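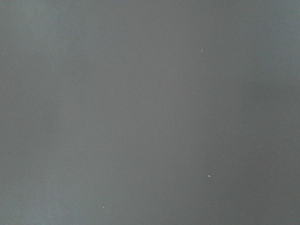

Speaker notes: Looking After Plain Surfaces
Evening talk, Kirkar community hall

Opening (take it slowly, people will still be finding chairs)

Thank you all for coming, and thank you to Mahlet Mersha for the invitation and for the very generous slice of cake I've already had. I'm going to talk for a little while about wiping things down, and I know how that sounds, but stay with me!

Start with grey. Grey is the colour people choose when they want a worktop that won't show the dirt, and I chose it myself when we did up the back kitchen. What it hides is tea. What it shows, beautifully, is anything white: flour, salt, a bit of fluff from a tea towel, the tiniest crumb. You can stand over a grey top in flat light and think it's clean, and then you spot one little white speck, and once you've spotted one you find its friends.

Ask the room: who has a grey worktop or table at home? (Pause. Let them grumble.)

Light

Light does half the work. A plain matt surface is hardly ever one even tone when you look along it. One side comes up paler, the other goes dull, and it's very easy to scrub away at a patch that is only a bit of shade. Adanech Mamo did this for a good ten minutes at our August session, bless her, and then somebody moved the lamp. So move your head first, or the lamp, and see whether the mark moves too.

Dry before wet

The main thing I'd like people to take home. Crumbs and dust come off best dry. If you go straight in with a wet cloth, the flour turns to paste and the fluff gets dragged into long streaks, and then you're cleaning up your own cleaning. Use a soft dry cloth or a wide brush, and work from the back towards you, with your other hand or a dustpan waiting at the edge.

After that a damp cloth, well wrung out, then a dry one. I go through 4 cloths on a baking day and I don't apologise for it.

(Story here if time: Robel and the icing sugar at the Stitar fair. Keep it short. It is never short.)

What to avoid

Scouring pads on anything matt. They leave shiny patches, and there's no getting the dullness back. Go easy on sprays as well, as too much leaves a film that catches every speck going.

Questions

Allow around 10 minutes. Somebody will ask about vinegar: fine on most painted or plastic tops if it's well watered down, never on marble. Kalkidan Admasu has the spare handouts by the door, and please do put the cups back on the trolley on your way out.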